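Why do we have tables?

Think about how many times you used a table today. You may have eaten breakfast at one, done your maths at another and dropped your school bag on a third. A table is a flat top held up off the ground, and people have been making them for thousands of years.

The first tables

In ancient Egypt, small tables kept food and pots off the floor, away from dust and insects. Egyptians also played board games on low tables. The Greeks had light tables that could be pushed under a couch when the meal was over. The Romans liked to show off, and rich families paid a lot for tables of marble or rare wood. Some of the ones dug up at Pompeii are nearly 2,000 years old.

Boards and trestles

In a castle in the Middle Ages, the great hall was used for nearly everything. At mealtimes, servants laid long boards across stands called trestles. Afterwards they took them down again and stacked them by the wall. The word "board" came to mean the food as well, and we still say "bed and board" for a place to sleep with meals.

How many legs?

Most tables have four legs, but a table with three legs never wobbles. Three feet will always touch the ground together, even on a bumpy floor. With four, one can end up in the air. That is why milking stools often have three legs – cowsheds are not very flat.

What is the top made of?

Wood is strong and easy to cut, but it can stain. Glass wipes clean but shows every fingerprint. Stone is hard and very heavy. Many modern tops are pale and plain, so spills and crumbs are easy to spot. 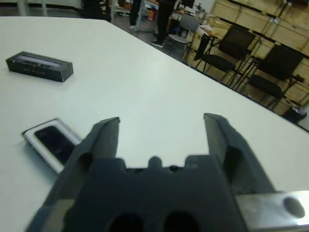 A large white table. Photo: Charalambos Kalogeropoulos / Kundbridge

Try it yourself

You will need two sheets of card, some sticky tape and a small book. Roll one sheet into four tubes of the same height by cutting it into quarters first. Tape each tube shut, stand them up and lay the other sheet on top. Now put the book on it. Move the legs closer together and try again. Does the top bend more or less in the middle?

Words to know

Trestle: a stand with sloping legs that holds up a board.
Marble: a hard stone that can be polished until it shines.

Written by Shakuntala Singhal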